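To: clukico-members
Subject: Re: [clukico] Folding set, episode length and labels
Date: Wednesday, 19:42

On Wednesday, Ó Súilleabháin wrote:
> I went through the first batch from the clothing task and have 2
> questions before I start the training split.
>
> First, the episodes vary a lot in length. Some stop when the garment is
> flat, others run on until it is folded and stacked. Which is the rule?
>
> Second, a fair number have more than one garment under the gripper. Do
> we label those by the top item or drop them? The Trirkico loader only
> takes one object name per episode.

The rule is in the task sheet, but the sheet was changed after the first sessions, so both kinds got in. An episode ends when the garment is folded and both fingers are clear of it. Stacking is a separate task with its own code. Please cut the long ones at the release and keep the tail in a side folder.

Current totals: 1,706 episodes uploaded, 198 flagged by the checker. Most of the flags are for lost tracking near the start, where the gripper was lifted too fast. Those can't be repaired and should be left out. The rest are short gaps that the smoothing script handles if you run it with the default window.
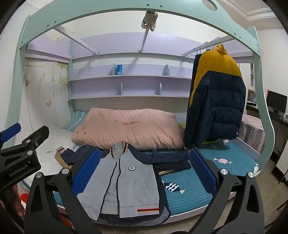 On the second question, keep them. Label by the item that is gripped first and put the others in the "clutter" field as free text. The loader ignores that field for now, but Brarnska reads it and I would like to compare the two. If the first grip takes two layers at once, mark it "multi" and do not try to decide which one was meant. We had an argument over this last term with the towel set and ended up relabeling all of it.

Some points for anyone recording this week:

Start with both fingers open and in view. Hold still for a moment before the first move. The tracker needs it.

Close the fingers fully at least once before each session so that the width reading can be zeroed. Two uploads had a constant offset and I had to correct them by hand.

Zippers and snaps are hard for the policy. Leave jackets open or closed as you find them, but write down which. Quilted covers under the garment are fine. Pulling up the cover along with the sleeve counts as a failed grasp and gets the failure code, even if the fold comes out well.

The target for the January run is 1,000 clean single-garment episodes. Multi-garment ones do not count toward it. I have not yet split the total by type, so please send me the counts when your script is done.

The checker is now on the club server under tools/check. It needs the new calibration file. The old one will run without an error and give wrong widths.

--
Clukico list, student robotics club
To unsubscribe, send a blank message with "leave" in the subject line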